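Handout 4: What a dealer's description tells you, and what it leaves out

Read this before the session on nineteenth-century atlas sheets. It covers lot descriptions, the short paragraphs printed beside a map in a sale catalog or pasted onto a web listing. Most of you will use them as sources at some point. I'd like you to trust them less than you do now.

## 1. The vocabulary

Sale descriptions use a small set of words, and most of them have no fixed meaning.

- **Rare.** Ask what was counted. A sheet can be scarce as a loose item and common inside complete atlases. Some sheets called rare turn up several times a year.
- **Original color.** Often means "colored at some time before we bought it." Publisher's outline color and a later full wash are different things. Check the back of the sheet for green showing through.
- **Finely engraved.** Check whether it is engraved at all. Many plates sold under this phrase are lithographic transfers from an engraved original.
- **Important.** Skip it.

## 2. Case: the Arard coast sheet

Our worked case is lot 2038 in the Rodcombe catalog, a folding sheet of the Arard coast with two harbor insets. The description gives a date, calls the sheet a first state, and says the margins are "as issued." I doubt all three.

The date is taken from the atlas title page. Publishers sold parts over several years and reused title pages when it suited them, so a title page dates a binding at best. The sheet has its own imprint at lower right, and the description never mentions it.
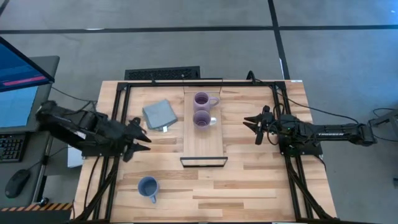 The margins are the easier claim to test. "As issued" ought to mean the paper still has its original dimensions, and the seller could have shown this by giving the sheet size next to the plate size. Only the plate size is given. Look for a plate mark, then measure from it to the paper edge on all four sides and write down all four numbers. An average is no use. On the fold, remember that a neat square can hide a good deal: the gray cloth on the bench is folded up small with a bit of white tag poking out, and from the tag you learn very little about the face inside. A folded map photographed closed is the same sort of evidence. Ask for it open, front and back, before you believe anything about splits or repairs.

The first-state claim rests on the lack of a railroad line. That would be fine if the line had only ever been added. But Arellano's list records a later printing with the line burnished out, and a worn plate with a faint scar looks a lot like a clean early one in a small photograph. 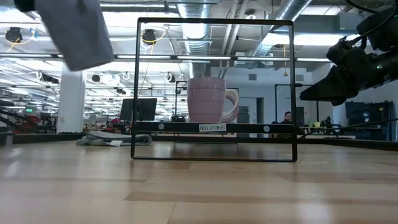 So we have a sheet that may be first state, or may be a late pull from a corrected plate. The paper could settle it. The catalog says "wove paper," and both printings are on wove paper.

## 3. Inventory numbers

The same sheet appears in the Ponik collection list twice, as 2993 and as 3963. Students like to read this as proof of two copies. It might be. It might also be one copy entered again after rebinding, which happened a lot in that collection. Until someone compares stains and wormholes, cite both numbers and claim one copy.

## 4. For next session

Pick any lot from the Rodcombe catalog between pages 70 and the end. Copy out the description in full, then mark each statement as one of the following:

1. can be checked from the photograph
2. can be checked only with the sheet in hand
3. can't be checked at all

Bring the marked copy. Don't rewrite the description in your own words, as the exact wording is what we'll be arguing over. If everything in your lot falls under 1, choose another lot.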